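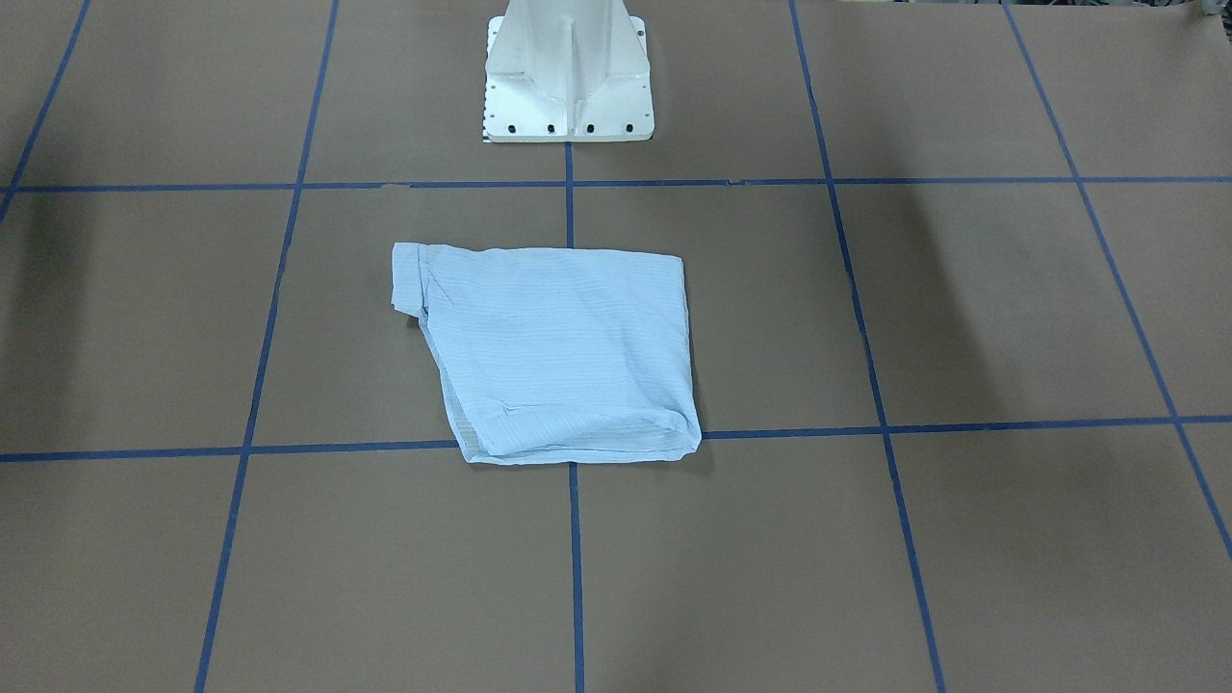
It would help a lot, one parent told us in October, if the uniform exchange opened before school drop-off, as she starts work at nine and had missed the last two sessions. We have since moved the Farnton opening to 7:30 a.m. and attendance has gone up.

Progress to date

The exchange has now run for two terms at Farnton and one at Cletton. Families have taken home 539 items, mostly shirts and winter jackets. Another 201 are sorted and waiting on the rails. Trousers in the smaller sizes are still short, and we are asking both schools to put a line in their newsletters.

Mending is slower than planned. The Hovland group has finished 65 garments, nearly all of them buttons and hems. Zips are the sticking point – each one takes most of an evening, and we now send the worst ones to Flurura for a small charge.

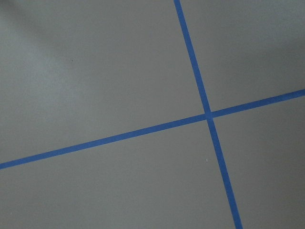 Crossed strips of blue tape, Farnton.

Spending

We have spent roughly $2,000 of the grant on rails, hangers, laundry and thread. The hall hire at Cletton came in under budget because the school waived the fee for the first month. We would like to move the balance to zip repairs and ask for your approval to do so.
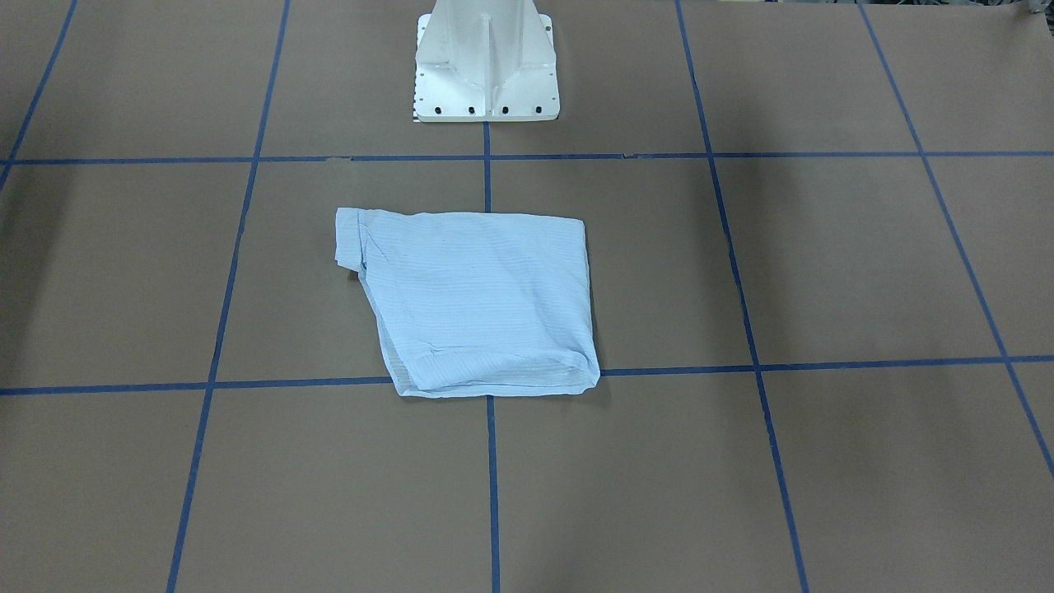

The other change we are considering is a second drop-off bin at Hovland. The present one fills up in the last week of term and bags get left out in the rain. A price for the bin will be in our next report, along with the Cletton numbers for the full year.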